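Oct 3, 2022

Up too early again. Rain on the skylight and then the recycling truck, so that was that. Made tea, forgot it, found it at 8 with a skin on top.

The choir thing is eating my whole head. Thenmozhi Marar called before I had shoes on and wants the December program settled by the end of this week, all of it, running order and everything, and I said yes because I was hunting for a sock and wasn't listening. So now I've said yes. She wants to open with the Nadar piece, the slow one. I think it's a mistake. The altos are flat on the second page every single time and it's a cold hall and people will still have thier coats on. Put it after the break! Let everyone warm up first. Did I say this to her? No. Said "lovely."

Pindovness hall is booked at least. 200 seats and I don't know how we fill them. Last year we had the wind and a power cut two streets over and it still felt half full, mostly tenors' cousins. Need posters. Need someone who can draw. My sister says she can draw. She can't.

Walked to Trolik for printer paper, they were out of the plain kind, bought the cream, 4 packs, it looks like a wedding. Whatever. Music is music. Copied the alto parts twice because the first batch came out with page 6 upside down and I only noticed when I'd stapled them. Staples everywhere. Trod on one.
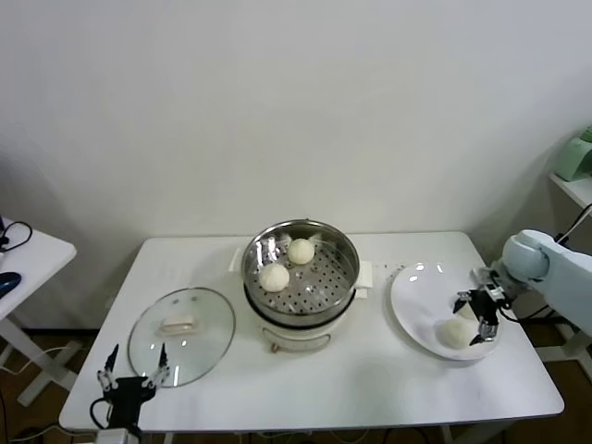

Still can't decide about the Rirnimer songs. There are two I love and only room for one, and the sopranos will sulk whichever way it goes. The first is prettier but it has that high bit nobody under forty-five can be bothered to practice. The second is easy and sort of plain and it sticks with you on the bus home. Two of them sitting side by side like the buns in the steamer, the same plain round thing until you pick one. Wrote both down in pencil. Rubbed one out. Wrote it back in.

Piano tuner left a message, can't make out the number, played it five times. Must ring the hall and ask who they use. Also must ring the dentist, also Mum, also find out if we're allowed candles (bet we aren't).

Rehearsal tonight was OK. Better than OK in the middle. We did the lullaby with the lights half down because the switch is broken and for one whole verse they were all together, breathing in the same places, and I stopped waving my arms and just stood there. Then the basses came in a bar early and that was the end of it. But I heard it.

Home late, throat sore, wet shoes on the radiator. Should of brought the other coat. Pencil still behind my ear. Ring Thenmozhi tomorrow about the opening. Be brave. Bed.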